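Chapter 3
Your Kitchen, Only Worse

We use cookies to improve your reading experience. Accept / Manage settings

Before you let a two-armed robot loose on a real counter, you will let it loose on a fake one. The Ghumman build starts in simulation, where crockery is free.

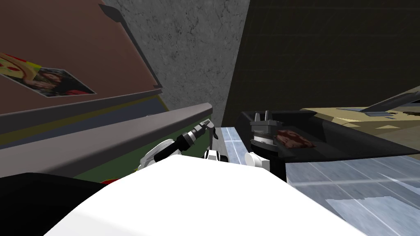 Karla Cuevas disagrees: she would bolt down one real arm first and learn from the dents.

Fair enough, but dents cost money, and my first arm cost 2000 dollars. In Truldale, our practice kitchen, a gripper can fumble at a ledge 174 times before lunch.

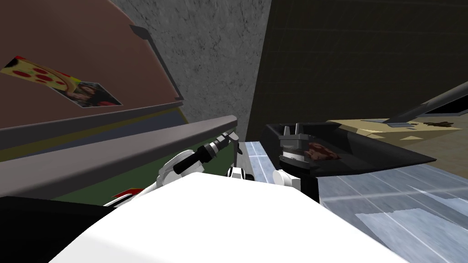

Reach comes before grasp, so leave the food alone for now. Load the kitchen, set the arm speed to 3, and keep a pencil handy.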